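Section 5: Testing the water before first use

Do this test before you connect the Lovik softener to the house supply. Hard water needs a different setting on the valve.

1. Run the cold tap until the water is clear, then fill a clean beaker to the 100 ml mark.
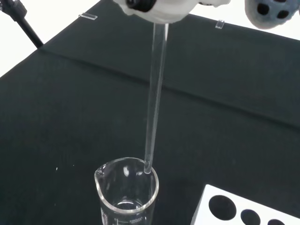 2. Add one Corar tablet and stir until it is gone. Don't crush the tablet first — the powder clings to the glass and gives a low reading. 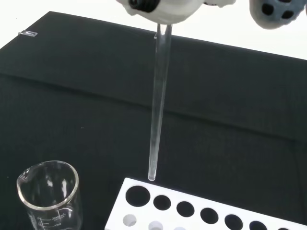 Page last changed: 23/05/2019

3. Wait 5 minutes. Compare the color with the chart inside the lid of the kit.

Caution: The tablets irritate the eyes. Rinse your hands after use.

4. Write the result on the card in the back of this manual. The Kalilholm service desk will ask for it. 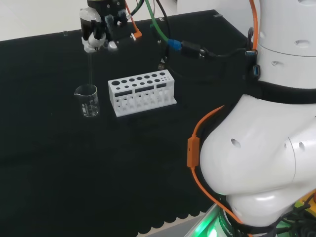
Beaker and test tube rack.

5. Turn the valve to the number on the chart. If the color falls between two numbers, use the higher one.

Note: Well water should be tested again each May.

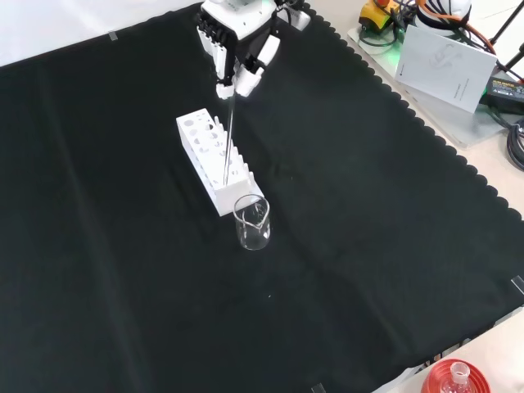

6. Rinse all glassware and let it drain upside down. Order new tablets as part 1533.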